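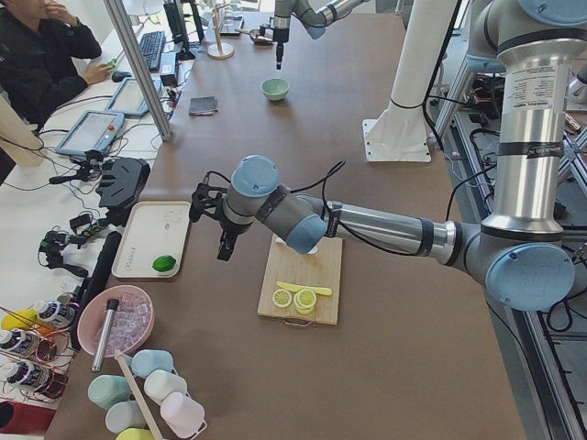 Petkov Building Office of Facilities and Workplace Services

Changes to Kitchen, Break Room and Waste Collection Arrangements

The Office of Facilities and Workplace Services wishes to inform all building occupants of changes to the shared kitchens, the break rooms and the collection of food waste in the Petkov Building. The changes take effect at the start of December and apply to every floor, including the ground floor units leased to outside tenants. Supervisors are asked to bring this notice to the attention of staff who do not receive the newsletter by e-mail.

Food waste collection

Under the new hauling agreement with Forix, food waste will be collected separately from general trash. A green bin with a locking lid will be placed in each shared kitchen. Fruit and vegetable peelings, lemon and other citrus slices, coffee grounds, paper filters, bread, eggshells and plate scrapings may all be placed in the green bin. Meat and fish are accepted in small amounts if wrapped in newspaper. Liquids, cooking oil, plastic film, tea bags with staples and any item labeled "compostable plastic" are not accepted and should go into the general trash.

Bins will be emptied each working morning before 7:30. Occupants who find a bin full during the day should report it to the service desk and should not leave bags on the floor beside it. Forix will decline to take a bin in which glass or metal is found, and the cost of a second collection will be charged to the floor concerned. The charge for each second collection is $40.

Departments holding a catered event for more than 30 people should request an additional bin at least 3 working days in advance. The request form is on the Facilities page under Events and Catering. Additional bins are delivered to the room and removed the same evening, and there is no charge for this service when the form is received on time.

Refrigerators

Shared refrigerators will be cleared on the last working day of each month, beginning at 4:00 p.m. Any container without a name and date will be discarded along with its contents. Containers that carry a name and a date within the current month will be left in place. Condiments are exempt provided that they are kept in the door shelves and have not passed the date printed on the package.

The refrigerator in the second floor kitchen has been replaced. The new unit is larger than the one it replaces and has a separate freezer drawer at the bottom. Please note that the drawer must be pushed fully closed by hand, as it does not close by itself.

Refrigerators in laboratories and workshops are not covered by this notice. Food and drink intended for consumption may not be stored in them under the existing safety rules of the building, and those rules remain in force without change.

Use of kitchen equipment

Knives, cutting boards and other utensils supplied by the building are for shared use and should be washed, dried and returned to the drawer after use. Wooden boards should be washed by hand and stood on edge to dry. They should not be placed in the dishwasher or left to soak in the sink. Boards that have split will be replaced by the service desk on request.

Dishwashers on all floors are now set to run at 5:30 p.m. Items left in the sink after that time will be washed the following day. Departments are no longer required to keep a kitchen roster, although any department that wishes to continue with its existing roster may do so.

Toasters and electric kettles brought from home must be inspected before use. Inspection is carried out free of charge at the service desk, and a sticker is attached to the cord of each item that passes. Hot plates and portable grills are not permitted anywhere in the building.

Break room on the fourth floor

The fourth floor break room will be closed for painting and for the replacement of the floor covering. The work has been awarded to Fituvico and is planned for the first half of the month. During this period occupants of the fourth floor are invited to use the break rooms on the third and fifth floors. The vending machines will be moved to the elevator lobby and will stay in service.

When the room reopens, the seating plan will be slightly different. The long bench under the window will be removed and smaller tables will be put in its place, in keeping with the comments received in the spring survey. The office received 200 completed surveys and thanks all occupants who took the time to respond. The most frequent requests concerned quieter seating, better lighting over the sink and a second microwave oven. The lighting and the microwave oven are included in the present work. Sound panels have been priced and will be considered with next year's budget.

Deliveries and the Sikville shuttle

Grocery and meal deliveries should be addressed to the recipient by full name and floor. The front desk will hold a delivery until the end of the lunch period but has no means of keeping food cold, and it cannot accept responsibility for orders that are not picked up.

The lunchtime shuttle to Sikville will continue on its present schedule, leaving from the east entrance. Passengers are reminded that open food containers are not permitted on board.

Questions and reports

Questions on any of the matters above may be directed to the service desk on the ground floor, open from 8:00 a.m. to 4:30 p.m. Reports of leaks, broken appliances or pests should be made through the online form so that they can be passed to the correct contractor. Signs listing the accepted food waste items will be posted above each green bin, and printed copies for department notice boards are available from the service desk.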